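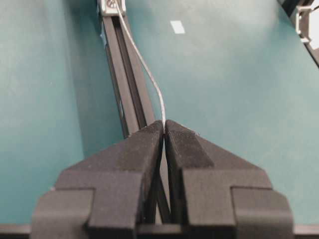 Keeping a paper diary for a year

Dec 26, 2021

I started keeping a diary last February, on paper, with a pen. I had tried it three times before and quit each time inside a month. This year I kept going, and since I'm near the end of the book I thought I would write down how I did it and what I would change.

The book itself is plain. It has a gray cloth cover, a ribbon, and lined pages with no dates printed on them. I bought it at a stationery shop called Nikico when I was in Badisham to see my aunt. The owner tried to sell me one with a page for each day and I nearly took it. I'm glad I didn't. With a dated book, every day you skip leaves a blank page, and after a week of blank pages I want to put the thing in a drawer. With an undated one you write the date at the top and carry on. My longest gap was in the summer and you can't see it unless you read the dates.

What I write

Mostly the weather, what I ate, who I talked to, and what I spent if it was a lot. I used to think a diary had to have feelings in it. Mine has a few. The entry for the day my car failed its inspection is a page and a half long and not very polite. But most of them are five or six lines, like this one from the spring:

"Cold again. Soup, the end of the leeks. Gilles called about the boiler and talked for an hour about his knee. Moved the shelf. Bed early."

I have no memory of moving the shelf, but there it is, and I know now that it has been on the other wall since then. I like that more than I expected to.

My friend Gilles Poulain has kept a diary since he was in school and has a cupboard full of them. His rule is that he never writes more than one page, even on big days. His wedding is one page. He says if he let himself write more on the good days he would feel he owed more on the dull ones. I tried his rule for a while and dropped it, but I did keep part of it, in that I stopped making myself fill the page. Two lines is fine. There is an entry in the fall that says "Rain. Tired." and nothing more.

When I write

This was the hard part. The first times I tried, I wrote in bed, and I was always too sleepy. I would tell myself I'd do it in the morning and then the morning would go. This time I tried straight after supper, before the dishes. The book lives on the kitchen windowsill with the pen clipped to it. If the book is upstairs I don't write.

On trips I take a few loose sheets folded in half and copy them in when I'm home. I have lost only one set, from a weekend at the coast, and I wrote what I could remember afterward and marked it as late. I mark all the late ones with a small L next to the date. It seemed fair to whoever reads it, even if that's me.

Pens and ink

I went through a phase of caring about this. I bought a fountain pen, an Erkik, and a bottle of blue-black ink. It wrote very well on good paper and badly on the paper in my diary, where the ink came through to the other side. You can see the pages from those weeks because the back of each one is speckled. I went back to a ballpoint and I don't miss the pen much. I use it for birthday cards.

If you want to use a fountain pen, test it on the last page of the book before you write on the first. I did this in the wrong order.

Reading other people's

I also read a lot of other diaries this year, mostly the published kind, but the one I liked best wasn't published at all. Tzu-hsuan Tai, who I know from the library, was typing up a farm diary for the local history room and asked if I would check her typing against the photocopies. It was kept through 1826 by a man who signed himself only with an initial. There are 97 pages. I read every one, slowly, because his handwriting leans so far over that the letters lie on top of each other.
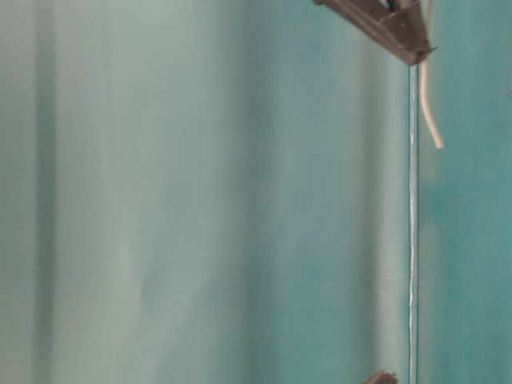 He wrote down the wind every day. He wrote down what he sold and what he was paid, and which of his neighbors had not paid him. There is a lot about a ditch. He and the man on the next farm could not agree on who should clear it, and this goes on from the thaw until harvest. Then it stops, with no word on who did the work in the end. I asked Tzu-hsuan if there was another volume and she said if there was, it hadn't come to the library.

He had a daughter who was ill that year. She comes up in the middle of entries, between the price of oats and the wind. "Girl no better." "Girl sat up." In the fall she is helping with the apples, so I suppose she got well. He never says so. I went back and read those entries more than once, and they did more to change how I write my own than any advice did. I had been leaving out small things about people because I thought I would always know them. Now I put them in. When my mother had her cough, I wrote down each day how it was.

Things I would do differently

I would number the pages. I started doing it halfway through and it makes it much easier to find things. I also keep a list on the inside back cover now, with a page number for anything I might want to look up, such as when the chimney was swept or the name of the paint in the hall. I have used that list more than the rest of the book put together. The paint has come up twice.

I would write out full names at least once. There are two people in the early pages who are only initials, and I can't work out who G. was. It could be Gilles, or Gaspard Bailly, who fixed the gate, or Gaëtan Maillard from the choir. Whoever it was, he came for lunch and we had fish.

I would also stop taping things in. Tickets, a seed packet, a label from a jar of plum jam. The book doesn't close flat anymore and the tape on the older pages has started to lift. An envelope at the back would do the same job – I have one ready for the next book.

Typing it up, or not

Baptiste Ferrand, my neighbor, keeps his on the computer and thinks I'm making work for myself. He can search his and I can't search mine. He has a point, and when I wanted to know which week the swifts came back it took me most of an evening to find it. On the other hand I read a good part of the spring while I was looking. I had forgotten the flood in the lower field and the lunch where the oven door came off.

I do take a photo of each page at the end of the month, in case of fire or a leak. They are not good photos, some have my thumb in them, but you can read the words. I keep them in a folder and don't look at them.

The next one

There are a few pages left in this book. I thought about saving the new one for the first of the year, but that's the dated-book problem again, so I'll go straight on and start the new one when this one is full. At my normal rate that will be some time in the second week.

It's the same kind, from the same shop, but in green. They had it mailed to me and it came with the corner bent. I wrote a few words on the last page to test the pen, and nothing came through.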